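Section 4: Setting up the table

By now you should have the top bolted to its legs (Section 3) and the whole thing standing on its own. If it still rocks, go back and do the feet again before you read any further. I've tried skipping that part and ended up redoing everything with a full crate on top, which I don't recommend!

I'm writing this for the Vatis sorting table with the Drevumetti wood top, part 764. The steps are the same for the older painted top, except that you can skip the oiling.

4.1 Placing the table

1. Pick a wall without a radiator on it. Mine went on the long wall of the back room, and I've been happy there.

2. Set the legs to 733 millimeters. That's the low setting, and I like it for standing work (I'm short). If you're tall, go up a notch or two until your elbows feel right.

3. Walk the table back until its long edge meets the wall. Lift it, please, don't drag it. The feet have rubber pads and they will peel.

4. Look along the back edge. Old walls are never straight, so a bit of a gap at one end is fine. If small things keep dropping through, a strip of foam pushed down behind the edge does the trick.

Note: the grain should run the long way, left to right. If yours runs front to back, the top is on wrong and you'll need to go back to step 2 in Section 3. Sorry!

4.2 Oiling the wood

1. Wipe the top with a dry cloth.

2. Rub in a thin coat of the Pruvton oil with the grain. Thin means thin. You can always add another coat, and getting extra oil off again is a sticky, miserable job.

3. Leave it overnight with a window open.

Caution: oily rags can catch fire on their own. Spread them out flat outdoors until they're fully dry, and never ball them up in the trash.

Don't worry if some parts of the wood look redder or darker than others once the oil is on. It's wood, it does that, and it evens out a little over the first few months.

4.3 Laying things out

My rule for this table is that the middle belongs to whatever I'm working on right now. Everything else lives at the sides or up against the wall. A gray plastic crate on the left, bare wood in the center, anything small and flat at the back, and I can tip a whole box of odds and ends out without moving a thing first.
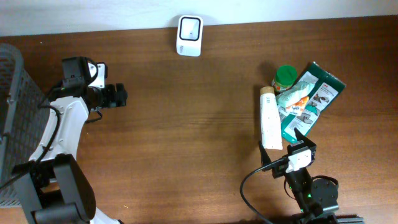 One reader wrote in to say she does it the other way around, with the crate on the right, and that after sorting 3,000 buttons like that she isn't about to change. Fair enough! She also pointed out that left-handed people should swap the sides in the steps below, and I should have put that in the first version.

1. Put the crate on your weaker side, with its rim close enough to reach without leaning.

2. Push flat items to the back, and leave yourself enough room to wipe behind them.

3. Keep at least 11 inches of clear wood between you and the first pile. Your forearms need somewhere to rest.

4. Tip out one batch at a time. I know it's tempting to do two.

Note: mesh-sided crates breathe nicely but they let beads and tiny screws out. If you sort small stuff, line yours with a Hyun tray or an old pillowcase.

Caution: don't stand a full crate on the overhang at either end. The legs sit a little way in from the edge, and a heavy load out there can tip the table.

4.4 Cleaning up

Sweep crumbs and dust toward the front with a soft brush, then wipe with a damp cloth and dry right away. No bleach, no scouring pads. Give the top a fresh coat of oil once a year (I do mine in November), and tighten the leg bolts while you're down there.

For drawers and the clip-on lamp, go to Section 5.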